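Barngate Woven Floor Mat, large

Item 3834
Sold by Gullerwood Home Supply

Flat woven mat for living rooms, bedrooms, sunrooms, anywhere you sit on the floor a lot. Folds in half, then in half again. Light enough for one person to carry up the stairs. Two colors left, straw and dark tea. The green is gone and we're not getting more, sorry.

Made for us by Zanetti, same weave as last year, new edging. Old edging frayed at the corners. New one is a wider cotton tape, double stitched, and so far so good.

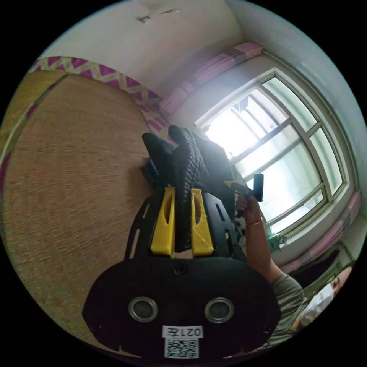

Page last changed: 17 November 2025

What you get
One mat, rolled, in a paper sleeve. Two cotton ties. Care card. No underlay in the box — order that separate if you have hard floors (see below).

Sizes
Small, 4 x 6 feet
Large, 6 x 8 feet
Long, 3 x 8 feet, for hallways
Custom lengths on request, allow 13 working days. Widths are fixed by the loom, please don't ask for 5 feet, we can't do it.

Measure first. Leave a hand's width between the mat and the wall or it will buckle when a door catches it. If your door swings low check the clearence, the mat is thin but the edging adds a bit.

First week
It will curl. They all curl. Unroll it, roll it the other way overnight, lay it flat, put books on the corners. Done in a few days. There is a dry grass smell when it's new, goes away with a window open. If it doesn't go away write to Teresa Kołodziej at the order desk and she'll sort out a swap.

Cleaning
Sweep along the weave, not across. Vacuum is OK on low, no beater bar. Spills: blot, then a damp cloth, then a dry one. No steam. No soaking. Stand it up somewhere airy if it got really wet, out of direct sun or the straw color goes patchy.

Flip it every March or whenever you remember. Both sides are the same.
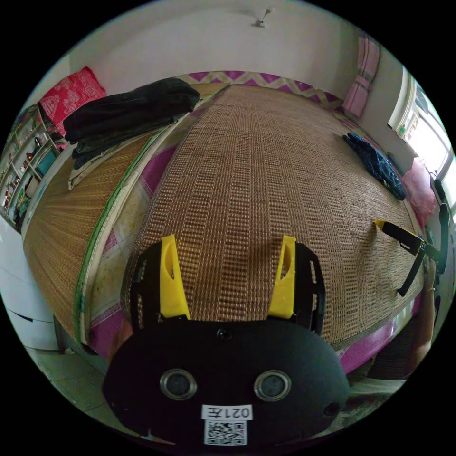

Underlay is the Ternine thin grip sheet, sold by the foot, cut with kitchen scissors. Cut it an inch short on all sides. Don't use the thick foam kind, furniture legs punch right through and the mat dips. Chairs are fine, chairs on casters are not. Felt pads under anything heavy.

Not for outdoors. Not for bathrooms. Covered porch, maybe, if you bring it in at night.

Heated floors — low setting only, and skip the underlay.

Returns
30 days, unused, ties and sleeve included. Custom lengths can't come back unless we cut them wrong (it happens, tell us). Return shipping is on you for a change of mind, on us for a fault. Send a photo of the fault and the order number, thats all we need.

Shipping
Small and Long go by regular parcel. Large goes by freight in a long tube, someone has to be home to sign. Orders in before noon leave same day, mostly.

Repairs
Loose edging we restitch at cost, first two years. Bình Đàm does these in one batch a month so expect a wait. Broken strands in the middle can't be fixed, trim them flush and flip the mat.

Goes with: Barngate floor cushion, Barngate low tray, mat ties (spare pair).

Questions about stock, use the order desk form. Trade orders of 8 or more mats, ask for Aled Pritchard.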